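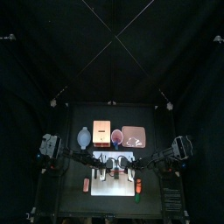 Figure 4. Bench with both arms over the white plate. Household objects stand in a row along the far side of the table.

Skip to content | Issues | Authors | Submit | Search

Papers > Automation at Home > Flullmont Chore Trials > Section 4

4. Can It Put Things Away Yet?

The short answer is sometimes, and slowly. The Flullmont bench (Figure 4) pairs two arms inside a black-lined enclosure, which removes daylight, pets and relatives from the problem. A kitchen offers none of these comforts, and our results should be read with that in mind.

We logged 3,873 attempts across the chore set. Each attempt had a limit of 200 seconds, a figure we chose after watching early trials with no limit at all. Most chores in the set would take an adult a few seconds, or a teenager one afternoon.

Single-arm work went well. Moving a pink cup from one spot to another is close to a solved problem, provided the cup starts where the planner expects it. Soft things were worse. A crumpled item in a tray has no agreed shape, and the Bailly planner treated every new crease as a new object and a fresh cause for concern.

Two-arm work over the central plate gave the most trouble. The grippers have to meet in a small space near upright holders and loose cable, and each is programmed to be polite. In 452 attempts both arms stopped to let the other go first. We call this the doorway failure. Raising the priority of the left arm cured it and brought in collisions, so we put the priority back.

The Grurkgate controller recovered from a dropped object more often than Bailly did – mainly by going back to the start and pretending nothing had happened. We scored this as a success, after some argument. Shop-floor chores with fixed holders look within reach. Clearing a dinner table does not.

Comments

gurngate_reader: Was the time limit the same for the soft items? It changes how I read the comparison.

mopandbucket: My dishwasher also goes back to the start and pretends nothing happened.

tl_88: Please post the doorway failure logs. We see the same thing with two carts in our stockroom.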